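Sustitución del cabo de gobierno y purga del circuito de dirección en un velero de 9 metros

Diciembre de 2018

El Vondunero lleva dirección hidráulica desde 2002. La instaló el anterior propietario, Hazem Morsy, que sustituyó la caña original por una rueda en la bañera y un cilindro anclado al cuadrante del timón. En el título hablo de cabo de gobierno por costumbre; el barco conserva un guardín de emergencia que pasa por dos poleas bajo el tambucho de popa y que también he cambiado en esta varada.

El síntoma era conocido: juego en la rueda. En el punto medio había que girar casi un cuarto de vuelta antes de que la pala respondiera, y con mar de aleta el rumbo se corregía siempre tarde. Durante la travesía de vuelta de Dokville, con Vinh Hồ al timón casi toda la noche, la holgura aumentó lo suficiente como para desconectar el piloto y gobernar a mano hasta la bocana.

Las causas posibles eran tres: aire en el circuito, retén del cilindro fatigado o desgaste en la rótula del vástago. Empecé por la rótula porque se comprueba sin abrir nada. Se bloquea la pala, otra persona mueve la rueda y se apoya un dedo entre el vástago y el brazo. No había movimiento apreciable. El retén, en cambio, tenía una película de aceite en todo el contorno y una gota formada en la parte inferior. 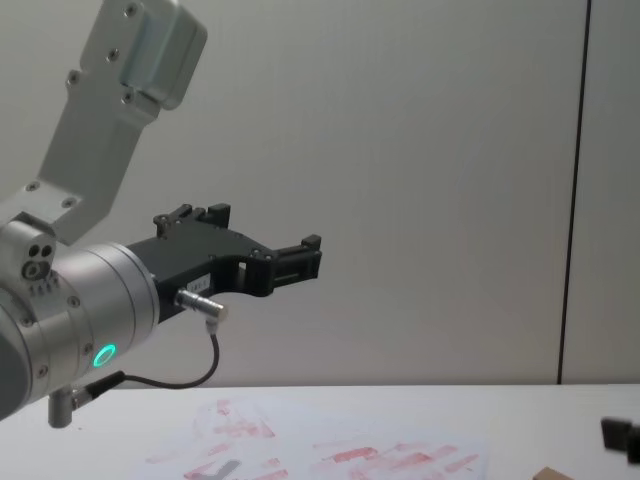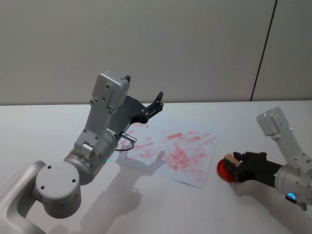
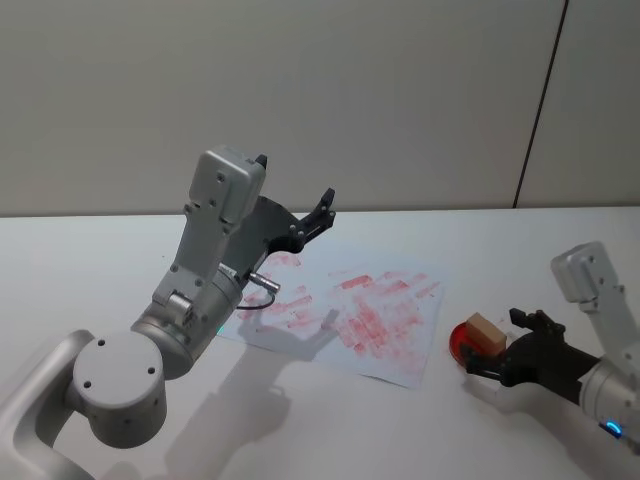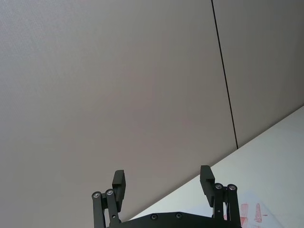
El juego de retenes lo pedí en Tôn, la tienda de efectos navales que hay junto al varadero de Skirkville. Tardó 7 días. El cilindro se desmonta con el barco en seco y la pala calzada; en teoría puede hacerse a flote, pero no lo recomiendo con el acceso que tiene este casco. Hay que vaciar el cofre de popa, retirar el panel del calentador y trabajar tumbado sobre el costado de babor.

El orden que seguí fue el siguiente. Primero cerré las dos válvulas de las líneas y marqué cada manguera con cinta de distinto color. Después solté el pasador de la rótula, los cuatro tornillos de la base y, por último, los racores, con un recipiente debajo. El aceite salió oscuro y con algo de emulsión. Saqué el vástago en el banco, limpié la camisa con un paño sin pelusa y revisé la superficie a contraluz. Una marca longitudinal muy leve, que no se engancha con la uña. Ilgın Altıntaş, que ha rectificado varios cilindros de este tamaño, opinó que se podía montar tal cual y revisarlo la próxima temporada. Eso hice.

Los retenes entran con el labio hacia la presión. Lo escribo porque el despiece del fabricante es ambiguo y la primera vez monté uno al revés. Conviene untarlos con el mismo aceite del circuito y evitar la grasa de litio.

La purga llevó más tiempo que el desmontaje. El procedimiento requiere dos personas: una en la rueda, girando despacio de banda a banda, y otra en los purgadores del cilindro. Ngân Phùng se encargó de la rueda y de mantener el nivel del depósito, que no debe bajar del visor en ningún momento. Si entra aire por arriba hay que volver a empezar. Nos ocurrió una vez, al cambiar de botella.

Anoto los datos por si sirven a alguien con una instalación parecida:

Giros de la rueda durante la purga, de tope a tope: 58.
Juego residual en el centro: inapreciable en seco.
Pérdida en el retén tras una noche con el circuito cerrado: ninguna.

Queda pendiente la prueba en el agua. En seco la pala no trabaja bajo carga y una burbuja pequeña puede pasar inadvertida — con viento y ola se nota enseguida, sobre todo en las orzadas.

En cuanto al guardín de emergencia, el cabo antiguo estaba rígido y tenía la funda abierta en el paso por la polea de estribor. Lo he sustituido por uno del mismo diámetro, con alma de baja elongación. Las poleas giraban bien después de un lavado con agua dulce. Arsen Nazarenko me sugirió pasar el cabo nuevo cosiéndolo a tope con el viejo y tirar desde proa; funcionó a la primera y evitó desmontar el mamparo.

La botadura está prevista para enero, si el travelift queda libre. Antes tengo que cambiar los ánodos, revisar la bocina y repasar la obra viva por la banda de babor, donde los puntales no dejaron pintar. Publicaré las medidas de holgura en cuanto haya navegado un par de veces con viento fresco.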